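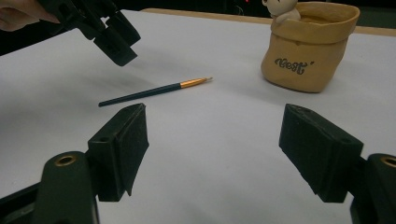

Zindent Controls @zindent_ctl · September 2023

Thread on the grasp planner rewrite in Umeck. Thin rods on a white tabletop were our worst case, so most of this is about segmentation.

2/ The old planner fit a box to each object and closed across the short side. A handle that slim gives very few depth points. The fit would snap to table noise and the yaw came out wrong.

3/ New version fits a line in the color image first and uses depth only for the table plane. Grasp height is plane plus a fixed offset.
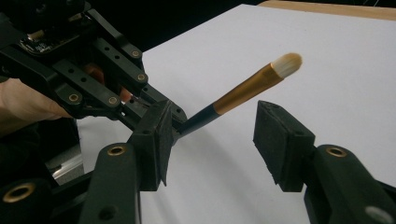 4/ Handovers get their own mode. With an object already held by a second gripper there is no plane to lean on, so we track the free end and approach across the shaft axis. Jaw close is gated on 8 consecutive frames of stable pose.

5/ Latency budget is 400 ms from image to command. Perception used to eat most of it. The line fit runs in 12 ms on the same CPU.

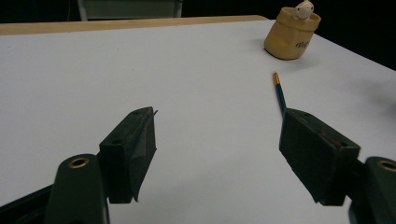
1 min read

6/ Occlusion by our own fingers is still open. If a pad covers one end of the rod, the fit comes out short and the center shifts. Current fix: mask the fingers, keep the last full length, slide it along the line.

7/ That mask is static per jaw width. Dastunlow wants it rendered from the joint state. Agreed, but it needs the calibration branch merged first.

8/ Config format changed in February. Old files load with a warning.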